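Robots roll up their sleeves at Tan open day

More than 600 people squeezed through the old Flokley woolstore in July for the Tan robotics open day, and the car park was full well before 10. Organisers had planned for half that.

The building dates from 1879 and it shows, the power tripped twice before lunch. Didnt seem to bother the crowd. Kids up the front, parents at the back near the coffee.

Main draw was the Staltum demo, a two-armed robot being taught its way round a bedroom in simulation before it goes anywhere near a real one. Visitors could have a go at the controls, 7 minutes each, strictly timed. Queue out the door by mid-morning.

"People expect it to be quick. It's slow, and the messy rooms are the hard ones," said Angeliki Panagiotou, who runs the simulation side. Chairs, desks, beds, folding screens, all get shuffled about between runs so the arms never get the same layout twice.

Rogério Honorato drove over from Cillow with his two daughters. The youngest wanted to know if it could do her room. "Told her to ask the lady," he said. She did. Answer was not yet.

Talks ran in the upstairs room all arvo, standing room only for the one on grippers. Sausage sizzle raised money for the Cillow high school robotics club, total still being counted when we went to press.

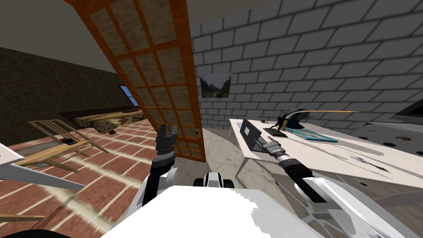
Tan is hoping to run it agian next year, with bookings this time. Entry will stay free and the workshop sign-up sheet is at the front desk.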